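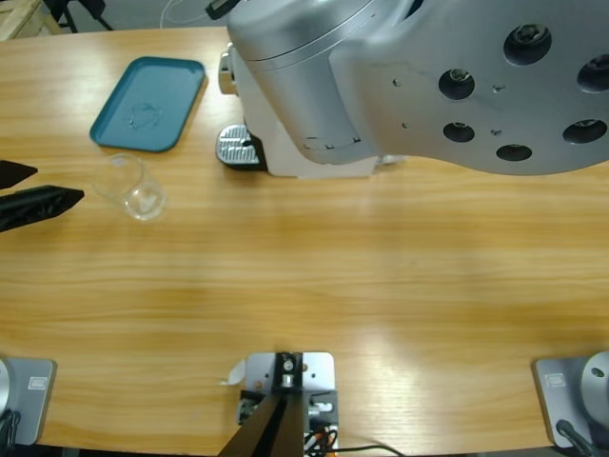
Giving Board > Donor funds and stock gifts

Plirlow shares to a family fund

zassefa
I want to give 503 shares of Plirlow to the Ledia fund before year end. Bought them in two lots, one of them in October, so that one is short term. Do I send both lots or only the old one?

masson_rd
Only the old one. With short-term shares your deduction is generally limited to what you paid. Hold the October lot until it passes a year.

berhanu.a
I'd sell the October lot and give cash if it's at a loss. zassefa, is it up or down?

zassefa
Up a little. 171 shares in that lot.

masson_rd
Then wait.

berhanu.a
Disagree. If the fund needs money now, a smaller deduction is no reason to sit on it. Ledia pays for school meals.

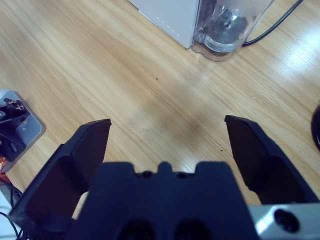
Open gripper above the wooden tabletop.

allo4
Check the paperwork too. My broker took 4 weeks on a transfer, and the gift date was the day the shares landed, not the day I signed.

masson_rd
Same here. Call them Saturday if they have weekend hours. 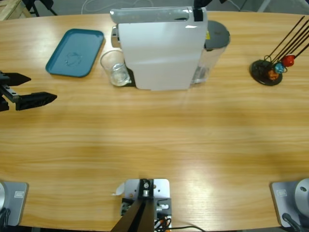

Does the fund have to keep the shares once it gets them?
It can sell them whenever it wants, unless you both agreed in writing to something else. Most small funds sell right away.

berhanu.a
Ledia sold mine the same morning. I gave $1,000 worth and the letter listed the share count with no dollar value.

zassefa
OK. Sending the old lot now and holding the rest. Signed, Zewditu Assefa, still waiting on hold with the broker.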